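4.2 Loading the mug tree

The Pendau stand has a round wooden base and a post with short pegs. Use it for enamel mugs with closed handles only.

1. Set the base flat on the table, at least 2 in. from the edge.
2. Hang the first mug near the top of the post by its handle.
3. Keep the remaining mugs beside the stand until their pegs are free.

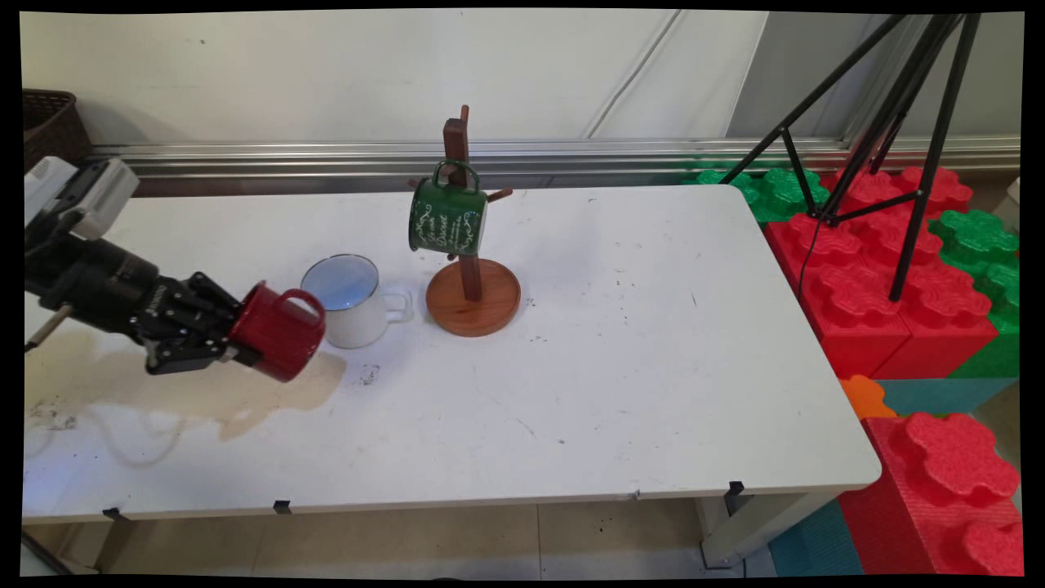

Fig. 16. Green mug on the post; white and red mugs still to be hung.

4. Fill the lower pegs last, alternating sides — an uneven load can tip the stand.

Note: Wipe up spills before moving the base. Standing liquid marks the wood.

CAUTION: Do not hang any mug heavier than 300 g.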